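Buying a Used Car From Far Away - speaker notes
Tranthorpe Car Club, Monday, March 1, 2021 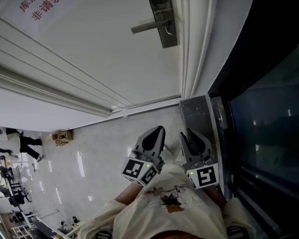 Open with the wagon story. Found it online, 275 miles from home, bought it after two phone calls. Best car I've ever owned! Pause, then tell them about the tires.

Ask for hands: who has bought a car they hadn't driven? Let a couple of people talk.

Cold start video. Ask the seller to film it with the hood up, first start of the day, no cuts. I love these - you can hear so much in the first ten seconds. Play Ayanda's clip (turn the sound UP, the room speakers are weak).

Inspection. Find your own mechanic near the car. Hendrik Botha paid for one on his coupe and got $1,000 off for a leaking rack.

Title. Name on it should match the seller's ID. Check for a lien before any money moves.

Shipping or driving? Around $2,400 for my last one in a closed trailer. Open is cheaper and fine for most cars. Driving home is more fun, so bring a friend and a tire gauge.

Skip the auction slide if we're running long.

Questions. Chiyo has the handouts. Mention the July swap meet at Cirden.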